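**Ellance striped hand cloth, brown/tan, pack of 2**

Bought these in September to replace the thin guest towels in the small bathroom. I wash one by hand in the sink most evenings and hang it up overnight, so I care more about how a cloth wrings out than how soft it is.

The size is right for that. It bunches up easily in two hands, and the stripes hide makeup and toothpaste marks better than plain white did.
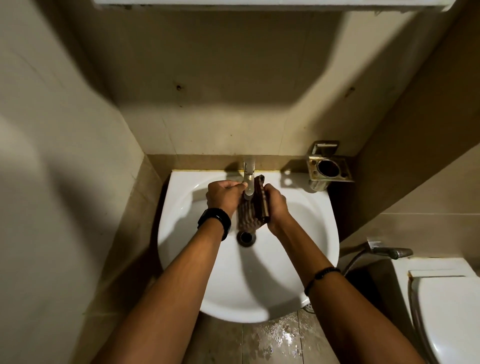

Color ran a little in the first 2 washes, then stopped. I've put them through the machine at 40 degrees with dark clothes and the edges have held. The hanging loop on one came unstitched after 17 days and I sewed it back on.

The Lodau cloths I had before were softer but took far too long to dry. I'd buy the Ellance again if they fixed the loop.

4 out of 5.

K. D'Souza, 18 Nov 2022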